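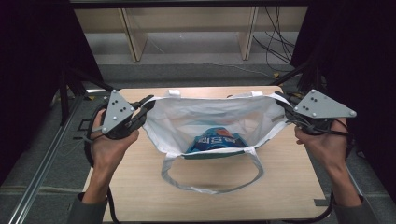
How do you wash cotton tote bags without wrecking them? I have a pile of them that I use for the weekly shop and some are getting grubby inside, mostly from leaking veg and a milk carton that split. The labels have either been cut out or say nothing useful. A plain white tote bag, held open at the rim, shows every mark, so I would like to get those ones clean first. I put one through at 60 in June and it came out noticeably shorter, with the print cracked. Is it hand wash only or did I just have it too hot?

Asked 24 September 2024
Viewed 1084 times

2 answers

Answer from Gitard

Too hot. If the bag is 100 per cent cotton and was never pre-shrunk it will lose length the first time it goes in hot water. 30 is plenty for food marks if you deal with the stains first.

What I do:

Shake the crumbs out and turn the bag inside out, which also protects the print.
Rub a bit of washing-up liquid into greasy spots and leave it for half an hour.
For milk, rinse in cold water before anything else. Hot water sets it.
Wash at 30 on a short cycle with a low spin.
Pull it back into shape while damp and hang it by the bottom edge, not the handles. The handles stretch if the weight of the water is on them.

Don't tumble dry. Iron inside out if you care about creases, I don't. Bags with a coloured panel should go in with a colour catcher the first time or the white part may go a bit green or pink or whatever the panel is. Anything in a zip-seal pouch I put in upright, and that has cut down on the leaks.

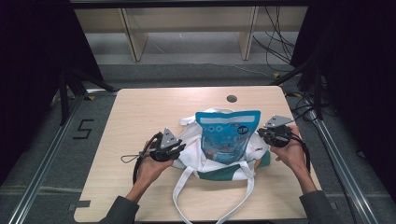

Szu-yu Yau replied that washing at 30 is fine for crumbs and mud but she would not trust it for raw meat juice, and that she keeps one bag for meat only and washes it at 60 every time, shrinkage or not. She also said bicarb in the drum does more for the sour milk smell than softener does.

Fair point about the meat. Mine only carry veg and packets.

Check the hem before you wash as well. If the stitching round the top has started to go, the machine will finish it off, and a few stitches by hand beforehand saves the bag.
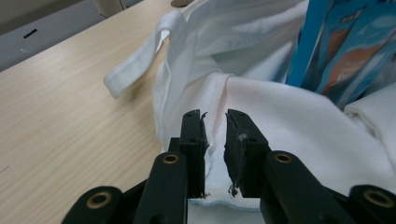
Answer from Imilton

just bung them in with the towels. had mine years and they are fine. bit small now

Was this page helpful?
53 people said yes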